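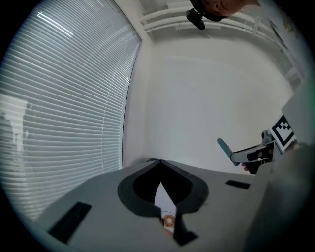
Closed horizontal blinds with pale slats, letting some daylight through.

Venetian blind

A Venetian blind is a window covering made of flat slats hung one above another on cords or cloth tapes, so you can tilt the whole lot at once. I've been fitting and fixing them long enough to have strong feelings, so take this entry as part reference and part me going on a bit. If you want vertical blinds, roller shades or the pleated kind, those have their own entries (the pleated one is pretty good!).

Name and origins

The name points at Venice, but slatted shades seem to be older than that, and the usual story is that Venetian traders picked the idea up farther east and carried it home. I've read three versions of that story and they don't agree with each other. What's safer to say is that they were known in England and France in the 1700s and turned up in American houses and public buildings before the century was out. Office towers took to them in a big way in the 1900s, which is where most of us first got bored enough to play with one.

Parts

The box at the top is the headrail. Inside it runs the tilt rod, and hanging off that are the ladders, the thin string or tape frames the slats rest in. Turn the wand, the rod rolls, one side of every ladder goes up and the other goes down, and the slats tip over. The lift cord is a separate thing altogether! It runs through holes in the slats down to the bottom rail and pulls everything up in a stack. People mix these two up constantly, and then they yank on the wrong one.

Slats

Metal slats are usually aluminum, one inch wide or less, and they kink if you lean on them. Wood ones are often two inches and look lovely, though they stack up thick at the top of a tall window, and in a steamy bathroom they can warp. For bathrooms I'd go with vinyl or faux wood. My own kitchen set is a Jikeck, 970 millimeters wide in plain cream, and it has outlived two toasters and a dog who hated it.

Light and heat

Tilt the slats so the room-side edge is low and the outside edge is high, and you can look up at the sky while people across the street get less of a view in. Flip them the other way and daylight bounces toward the ceiling, if your slats are pale. Closed blinds still leak a little around the cord holes and the sides, so for a bedroom you may want a curtain as well. As for heat, they help some in summer, but the sun has already come through the glass by the time it hits the slats. In August I shut mine by ten in the morning and hope for the best.

Cords and safety

Looped and dangling cords are a real strangling danger for small children. Newer blinds are mostly cordless or have cords kept out of reach, and if you've got an old set in a house with kids, please replace it.

Cleaning

A sock on your hand, slightly damp, slats closed, then flip and do the other side. Go easy on wood.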